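I finally got to the Savado open day, and if you care at all about home robot rules (I do, sorry!) it was worth the drive. Didmont runs its practice rooms there, all simulated bedrooms, and the whole morning was about what has to be written down before a run counts.
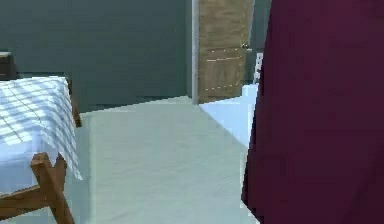 Anyway, the big rule is the room sheet. Every room gets a number, ours was 1457, and nothing in it changes until the sheet is signed off by two people. I asked about shortcuts and got a very firm no.

Then came coffee, and a pretty lively argument over small stuff left on beds. The draft says every loose item gets listed, even the little ones.

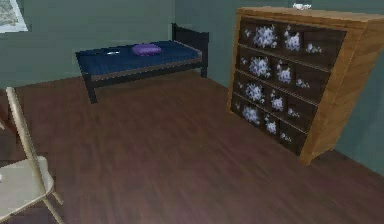 Acharya thought the draft was still too soft, and said that an item missing from the list should void the run, full stop, however well the rest went. Lots of nodding at my table!

I'm with the strict crowd, mostly. Cetumik wants a grace period until February, and I can live with that.

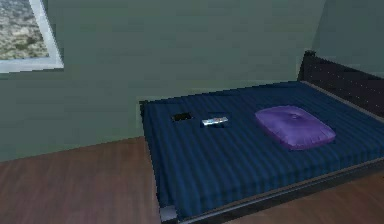
Purple pillow and two small items on the bed, simulated bedroom.

After lunch we got the part on reporting bad renders, which I'd never given much thought (my loss). You log it, you keep the view, and you don't quietly swap in a nicer one.
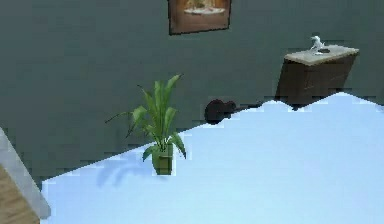
OPEN DAYS > ROBOTS AT HOME

I came away with four pages of notes and a copy of the draft. I'd go again.

Contact | Copyright 2023 | Back to top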